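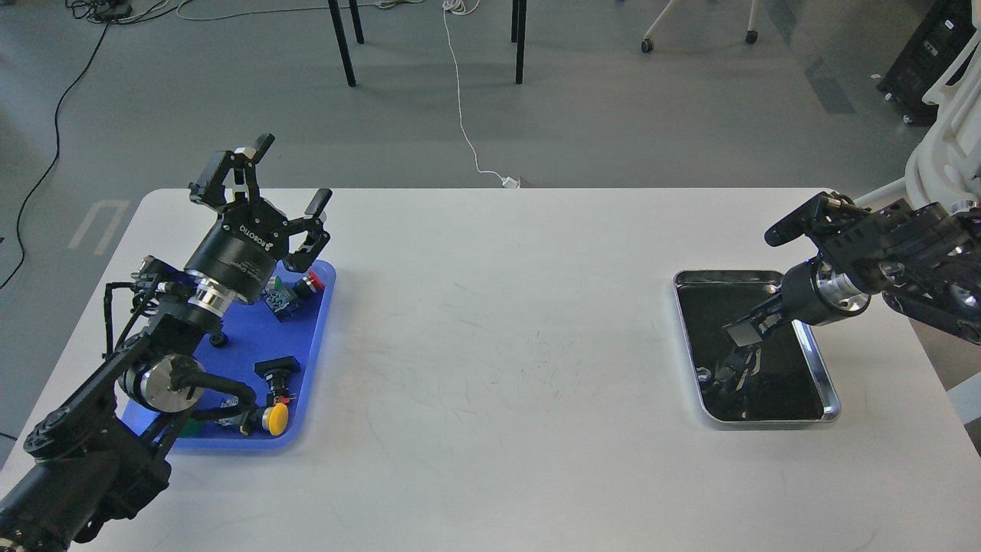

Wednesday, bench notes, April

Sourdough starter for the dye vat. Yes, really! Chiamaka suggested feeding the indigo with wheat bran and a spoonful of madder, the old fermentation way, and I finally have a vat that is alive. Writing this down while my hands are still blue, before I forget the order I did things in.

Started the vat in the tall lidded crock from the Hetstead sale. Water first, warm from the tap, then washing soda, then the bran, then the madder, then the indigo paste last of all. The paste I ground for a full evening with a bit of water in the small mortar. Next time grind longer, I could still feel grit between my fingers. The crock lives in the old cooler with a seed mat under it and a towel over the top.

Day 1 to day 3: nothing. Smelled like wet cereal. pH strip very dark, well past 10.

Day 4: a few bubbles when I stirred. Smell changing (Do-yoon says barn, I say overripe pear).

Day 6: coppery film right across the top, liquid underneath a murky yellow-green. I yelled loud enough that Amarachi came in from the loom room to see what had happened. She dipped a scrap of muslin and we stood there watching it go from green to blue as it hit the air, and I don't think I'll ever get tired of that.

Today's dips, all from the Karnberg wool unless noted:

Skein A, one dip, five minutes. Pale, sort of a milky sky color. A little uneven near the tie, which I had made too tight.
Skein B, three dips, five minutes each, airing for fifteen between. Lovely mid blue, even all the way through.
Skein C, six dips, same timing. Deep, slightly purple in the window light. Best thing I have made this year.
Cotton strip (old pillowcase), three dips. Took less than the wool did and came out grayer. Scour it properly before the next try, I only gave it a quick wash and you can tell.

Weight of dry wool across the three skeins was 203 g. I want to keep an eye on how much the vat gives before it tires. After skein C the liquid had gone from yellow-green toward plain green, so I stopped, fed it a handful of bran and put the lid back on. pH had slid to just over 9, added a pinch of soda and stirred slowly down the side. Slowly! Last month I whisked the small test jar like pancake batter and got so much air into it that it sulked for a week.

Seidu asked whether the madder does anything for the color. As far as I understand it, no, it's mostly food for the bacteria along with the bran. But I'd love to run a second crock without it and compare. He has offered his mother's stockpot with the enamel lid, so that may happen sooner than I thought.

Rinsing: three changes of plain water, then a splash of vinegar in the fourth, then one more plain. The rinse on skein C was still tinting at the third change. I'll leave it to dry for a couple of days and rub it hard on a white cloth before anybody knits with it. Ayodele wants it for the yoke of the Foltthorpe sweater - all 16 stitch motifs of it - and blue rubbed off onto cream would break her heart and mine.

To do:
Longer ties on the skeins, loose figure eights.
Ask Chiamaka where she gets her madder, mine is nearly gone.
Copy the dip times onto the tags before they dry. The pencil survives, the marker doesn't.
Check vat temperature first thing tomorrow. It was at 93 F tonight and I'd like it a bit warmer.
Try the linen.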